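Home & Shop Automation > General chat > Are two-armed robots ready for actual chores yet?

fionnuala_m
Member, 28 posts

Evening all. My sister and I have been having the same argument since February and I would like somebody other than the two of us to settle it. She runs a small framing shop, and she is convinced that in a year or so she'll have a machine to clear the bench, fold up the empty boxes and put the clips back on their hooks. I say she'll be doing it herself until she retires, bless her. I do love the idea (I have a robot vacuum and I talk to it like a dog), but a bench isn't a floor. Where have things got to? Is anybody here living or working with one that has arms?

gorazd.t
Senior member, 3622 posts

Welcome back, Fionnuala! I'm going to side with you, I'm afraid. I spent 18 years fixing packing lines, and the machines there are wonderful so long as everything arrives in the same spot and facing the same way. A framing shop is string and scraps and a mug somebody left on the mat cutter. Put a two-finger gripper in front of a crumpled dust sheet and you'll be there till supper. And what does it do when she has to squeeze past with a big pane of glass?

ludmila_slanina
Member

Oh, Gorazd, you say this in every thread and I still enjoy reading it. But I do think you're picturing the packing line. The arms people are trying out now don't live behind a fence, and the places they work in aren't tidied up for them either. We have a pair at Zudmont, where I do three afternoons, and it's a plain tiled room with a fan and a lot of cardboard, much like my own back hall. Have a look: 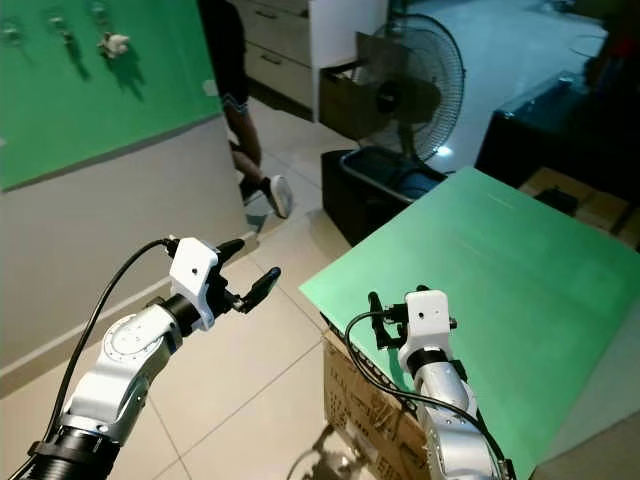
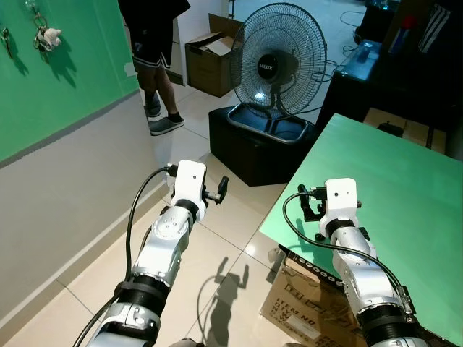
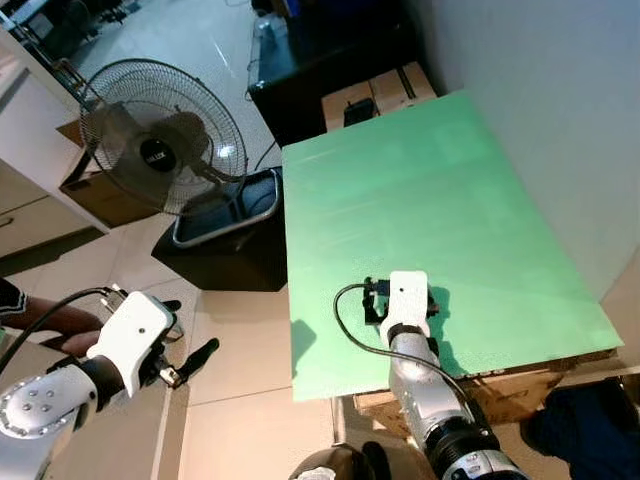 Both arms and the green top they work over, at Zudmont.

So to your question, Fionnuala, I'd say it depends on the chore. Picking up one firm thing and setting it down somewhere else, yes, I'd trust that now. Folding I would call a maybe — towels before shirts, and please nothing with a fitted corner. Breaking down boxes, which your sister wants most, I wouldn't promise her at all. Cardboard fights back.

gorazd.t
Senior member

Nice pictures, and I take the point about the room. I notice there are people in it, though! A leg going by in the first one, and a hand right under the gripper in the last. My old foreman would have had a fit. I'd still want to know how long it runs with everybody out at lunch. That was always my test. If I could eat a sandwich in peace, the machine worked.

ludmila_slanina
Member

That's a fair test and I won't pretend we pass it every time. Some days you get your sandwich and some days you get two bites. I still think you'd be surprised.

hrvoje_r
Member

Coming at this from the money side. We priced a two-arm setup from Memon for our repair counter and ended up with a label printer and a better shelf, and I've been quite happy with the shelf. For one person with one bench I can't see it paying, even if it worked perfectly. She could have a Saturday kid for less, and the kid answers the phone.

mirjana_g

I don't agree, Hrvoje, at least for homes. My mother can't bend easily any more, and something slow that could lift things off the floor and put them on the table would be worth a great deal to her. It could take almost 3 minutes a sock and she wouldn't mind one bit. Speed matters in your shop. At her house there's all day.

fionnuala_m
Member

I hadn't thought of it that way, Mirjana, and now I'm a little less sure of my side. Ludmila, could I bring my sister by some afternoon? She'll bring her own hooks and clips, I can tell you that already, and she'll want to see them picked up.

ludmila_slanina
Member

Of course! Send me a message and I'll ask which afternoon suits. Tell her to bring a dust sheet too, for Gorazd.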